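Engelbrecht Sorting Cell and Planner: A Review After One Season

Print this page | E-mail to a friend

I run the returns bench at Premwood, a kitchenware and lunchroom supply outfit, and I've been asked so often what I think of the Engelbrecht cell that I figured I'd write it all down once and then just send people the link. We've had it since last November. The short version is four stars for the thing itself and maybe two and a half for how it got introduced (which is only partly Engelbrecht's fault!).

What you're buying is an arm, a bench with a drilled top, a gripper, and a piece of planning software called Brisanow that lets you build your whole bench on screen and try out a layout before you move anything for real. I'll be talking about Brisanow a lot, because it changed my job way more than the arm did.

Some background. Returns used to be four of us at two long tables. A tote comes in, you pull out a bowl or a mug or whatever, you look it over, you decide if it goes back to stock, to seconds, or to the scrap cage, and you key it in. On a regular day we did 600 pieces. The looking-over part I like. The keying and the reaching I do not like, and my right shoulder really doesn't like it. So when Kgomotso Shezi came down from the office and said we were getting a robot, I was one of the people who didn't groan. I was kind of excited, to be truthful.

Setup took 131 hours, and I know that because we had to log them. The manual quotes 40. A big piece of that difference was us learning Brisanow from scratch, with no training day included, just a binder and a phone line that Engelbrecht staffs until mid-afternoon. If you work second shift, forget the phone line.

But once you get the hang of it, the planner is a lot of fun. You drop in your bins and trays, put a few stand-in items on the bench, drag things closer or farther from the base, and run the arm through its moves. The item library is a little goofy. There's fruit in it. I never did find our square baking dish, so we used a plain block and fixed up the size by hand.

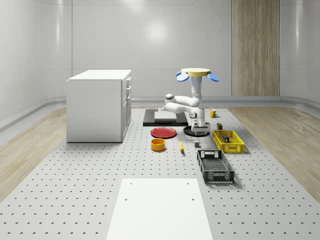 Jacobus Ntuli read my first draft of this and told me I was being too nice. His point was that the planner never gets tired and never gets a tote with a broken handle and packing peanuts all through it, so every layout looks great in there, and then the office takes the cycle time off the screen and that becomes the number on the wall. He also said that if they were going to let us play with the layout they should have let us play with the target too.

He's right, and I left that complaint in because it's the biggest one on our floor. Brisanow gives you a tidy little rate at the end of every run, 190 pieces an hour in our best try, and the real cell has never held that through a whole shift. Not close. A manager who only sees the report is going to think somebody's slacking. We finally got the target changed to what the cell does on real totes, but it took until spring and a pretty tense meeting.

As for people, we went from four on returns to two and a half, if you can have half a person. Nobody was let go. Esther Mutiso moved to repairs, which she'd wanted for ages, and one of the other guys went to receiving, which he had not wanted, and he'll tell you so at lunch. I stayed. My day is now inspecting what the arm sets in front of me, clearing jams, and moving stuff around in the planner whenever a new product line comes in. My shoulder is so much better! It's also quieter, and I miss the talking. Two long tables with four people is a different kind of day than one bench with a fence around it.

Stuff I'd want to know before buying: the gripper is fine with mugs and bowls and terrible with anything floppy, so bagged textiles still go by hand. The fence gate sticks. Saved layouts don't carry over when the software updates, so write your positions down on paper (I learned that one the hard way, twice). We tried the Darnau cell at a demo and its gripper was better, but the planner needed an engineer to run it, and we don't have one of those. With Brisanow I can do it myself with a coffee in my hand.

I did get a small raise for the planner work. I had to ask. If you're the person on your floor who ends up learning the software, please ask.

Would I send it back? No. Would I have let the bench crew sit in before the order went through? Yes, and I'd have put a training day in the contract, with second shift included.

Recent reviews
Darnau Bench Lift, Second Look
Anti-Fatigue Mats for Concrete Floors
Handheld Label Printers Under Heavy Use
Anselmo Taipe on Tote Carts That Steer Straight

Get new reviews by e-mail once a month. Enter your address to sign up. You can unsubscribe at any time.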